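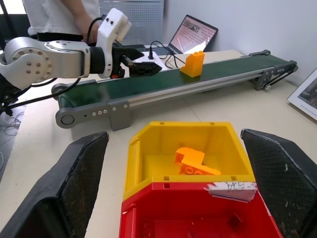 Seit Februar sammeln wir in Lakel Beispiele, und wer in den letzten Wochen bei uns vorbeigeschaut hat, wird gemerkt haben, dass sich in der Werkstatt fast alles darum dreht. Für alle, die den letzten Rundbrief verpasst haben: Unser Lernsystem Plorka soll Greifaufgaben übernehmen, ohne dass wir ihm jede Bewegung einzeln einprogrammieren, und dafür braucht es Vorbilder, möglichst viele und möglichst verschiedene. Angefangen haben wir mit dem, was sich gut anfassen lässt und wenig kostet, nämlich mit Spielzeugbausteinen. Der orangefarbene auf dem grünen Band ist so ein Kandidat, ein hochkant stehendes L mit Noppen obendrauf, und ein weiterer orangefarbener liegt auf der Seite in der gelben Kiste, die auf der roten steht. Gerade diese beiden Lagen, stehend und liegend, machen einen großen Unterschied, wenn man zugreifen will, und wir möchten beide gut vertreten haben.

Ein Beispiel ist bei uns ein kompletter Durchgang: anfahren, greifen, anheben, ablegen, loslassen. Aufgezeichnet wird, was die Kamera am Handgelenk sieht, dazu die Stellung der Gelenke und die Öffnung des Greifers. Nach dem letzten Durchgang vor Redaktionsschluss standen 1.612 Aufnahmen auf der Platte, und 1.461 davon haben die Durchsicht überstanden. Die übrigen haben wir aussortiert, meistens wegen fehlender Kamerabilder oder weil die Aufzeichnung zu spät gestartet wurde. Die misslungenen Griffe heben wir dagegen auf und kennzeichnen sie nur entsprechend. Darüber haben wir lange diskutiert (sehr lange sogar, der Kaffee war längst kalt), und am Ende waren wir uns einig, dass ein abgerutschter Baustein mit anschließendem zweitem Versuch für das System ausgesprochen lehrreich sein kann!

Viele von Ihnen haben gefragt, wie so ein Nachmittag abläuft. Eigentlich recht gemütlich. Wir arbeiten in Blöcken zu 50 Durchgängen, danach wird gewechselt, denn die Konzentration lässt schneller nach, als man sich das eingestehen möchte. Man merkt es den Daten an: Gegen Ende eines Blocks werden die Bewegungen hastiger, die Wege kürzer, und plötzlich liegt der Baustein immer an derselben Stelle, weil man ihn aus Bequemlichkeit dort wieder hinlegt. Plorka lernt das dann brav mit und ist ratlos, sobald der Stein eine Handbreit weiter links liegt. Seit wir die Startposition vor jedem Durchgang auslosen, ist das deutlich besser geworden, auch wenn es etwas aufhält.

Das Förderband hat uns mehr Mühe gemacht als gedacht. Bei stehendem Band klappt schon vieles, bei laufendem Band bisher wenig, und das liegt vermutlich an der kleinen Verzögerung zwischen Kamerabild und Bewegung. Die Kollegen von Cludau, die schon länger mit bewegten Teilen arbeiten, haben uns geraten, zunächst mit ganz langsamem Vorschub zu sammeln und das Tempo erst zu steigern, wenn genügend Aufnahmen beisammen sind. So machen wir es jetzt. Für den nächsten Abschnitt haben wir uns 8 Geschwindigkeitsstufen vorgenommen und wollen für jede davon über 50 brauchbare Durchgänge haben, dazu wechselndes Licht, denn nachmittags um vier sieht unser Arbeitstisch für eine Kamera ganz anders aus als am Vormittag.

Nebenbei ist auch Lo ein gutes Stück vorangekommen, unser kleines Programm zum Durchsehen der Aufnahmen. Man kann darin jetzt vor- und zurückspulen, Anfang und Ende eines Griffs markieren und eine kurze Bemerkung dazuschreiben. Das Letzte war ein Wunsch aus Ihrem Kreis, vielen Dank dafür, wir benutzen es ständig.

Wer selbst einmal ein paar Durchgänge beisteuern möchte, ist herzlich eingeladen. Vorkenntnisse braucht es keine, die Steuerung ist nach einer Viertelstunde vertraut, und ungeübte Hände sind uns sogar besonders willkommen, denn sie bringen Bewegungen mit, auf die wir selbst nicht mehr kämen. Melden Sie sich einfach mit einer kurzen Antwort auf diesen Rundbrief, am liebsten gleich mit der Angabe, ob Ihnen der Vormittag oder der Nachmittag besser passt.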